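Second Shift at Kollitz

The week they moved me off the packing line and into the sim room, I told my sister I'd been promoted to watching television.

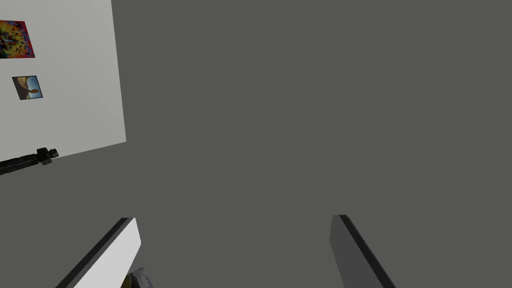
The practice room, from between the gripper's fingers.

That was my view for eight hours, more or less. Gray floor, a bit of wall, two pictures on the wall. I asked Igor Lis who picked the pictures and he said they came with the room, same as the gray. I got fond of the loud one, all reds, yellows and blues — I'd have hung it in my kitchen.

My job was to say yes or no. The arm made its try in the fake room, I watched, I hit a key. Nestia wanted 800 of those a shift. I did 928 once and got a voucher for the canteen, which by then was a vending machine.

The funny thing is how fast you start rooting for it! I'd be muttering "left, left, come on," the way I used to with new hires. Konrad Oberholzer, who'd packed next to me for 19 years, came up on his break and stood behind my chair eating an apple.

"So that's him," he said.

"That's him."

"Does he get a break?"

I said no, and Konrad chewed on that a while. Then he leaned in and told me the fingers were coming in too wide, you'd never pick up a Grutier box like that, you had to come at it narrow and from the side. He showed me with his own two hands, apple in his mouth.

I typed it into the comments box, word for word. Where it asked for a name I put his, and then I sat there with my finger over the key until his break was over and he went back down.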